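Teaching a strip-down by hand or by remote control – which works better for old desktops?

Asked in: Arms and grippers > Teaching and playback
Posted 2024-01-14
3 answers

Question

We take in old office PCs at Garow and strip them for parts. Most of it is done by people with screwdrivers, but we have one arm that we are trying to teach a few of the duller jobs: pulling memory, lifting out coin cells, unplugging drive cables and pulling drive carriers. The arm has hand guiding, so you can hold the wrist and push it through the motion. We also have a remote rig from Sandu, where you move a small copy of the arm and the real one follows.

So far I have recorded 32 runs by hand guiding and 14 with the remote. The hand-guided ones look tidy while I am doing them, but when I play them back the fingers come down slightly off, sometimes on the edge of the drive cage. The remote ones are slow and full of little stops, though the fingers do end up where I meant them to go.

This is the usual layout. The case goes on its side on the slatted table with the panel off, and the arm comes in from above. 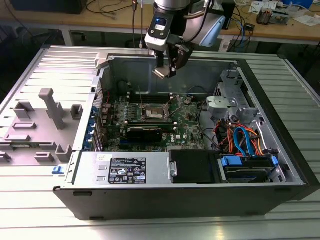 How is the case held down? You don't mention a clamp, and if it can slide on the slats even a little, none of your playback results mean much.

Fair point, I should have said. There is a stop at the back and a strap, and I checked it with a marker line on the table. The case does not move. The error is there with the strap tight as well.

What I would like to know:

Is it normal for hand-guided runs to play back off target like this?
Should I drop hand guiding and do everything by remote?
How many runs do people collect before they try training on them?

Answer 1 (accepted)

Yes, it is normal, and it is mostly your own hand doing it. When you hold the wrist you are leaning on the arm. It bends a bit at the joints, and if the fingers are touching something you are also pushing against that. The joint angles get written down, your weight does not. On playback the arm goes to the same angles without you hanging off it and ends up somewhere slightly different. With a long reach down into a case you notice it more.

Two things to try before you give up on it. Check that the payload setting matches the gripper and whatever else is bolted to the wrist. If the weight or its centre is wrong, the arm will sag or creep in hand guiding mode and you correct for it without thinking. Then record only the waypoints by hand: one above the part, one at the part, one clear of the case. Let go of the arm completely before you save each one. Plan the moves between them in software.

For anything where the fingers have to touch the part, use the remote. The stops don't matter as much as you think. You can trim the pauses afterwards, but you can't trim out a bad contact. We run it off the wrist camera only for the last bit of the approach, because from the side you can't judge the gap between the fingers and the board.

This is the sort of distance I mean, with the finger tips right down by the coin cell.

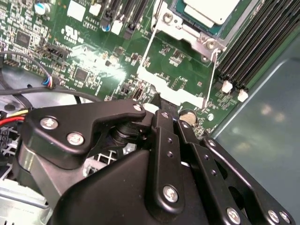 Don't you lose the sense of how far away everything else is if you only look through the wrist camera? I tried it on ours and kept catching the case wall with the outside of the gripper.

You do, yes. Keep the fixed camera up on a second screen and glance at it whenever you turn the wrist. We also put a height limit in the controller so the arm can't go lower than the board whatever the operator does. Set it again for every model of case.

On numbers, I'd stop at 50 or so of one job and train on that, see what fails, then record more of whatever failed. Don't mix the jobs up at this stage. Your 32 and 14 sound like they are spread over several.

Answer 2

Agree with most of the above, but I wouldn't mix hand-guided and remote runs in one training set. In hand guiding your arms and head are in the camera view, and in the remote runs they are not. We had 300 runs recorded before anyone noticed. We kept the remote ones and used the rest for checking reach.

Also, have the same person do all the first runs. We had 6 people taking turns and every one of them came at the memory slots from a different side – the trained version dithered halfway between them.

Answer 3

We use the Flultitz pedal with ours so you only record while your foot is down. Saves a lot of trimming. Not sure if it works with the Sandu one, there was an adaptor from Hokia but I can't find it on their site now.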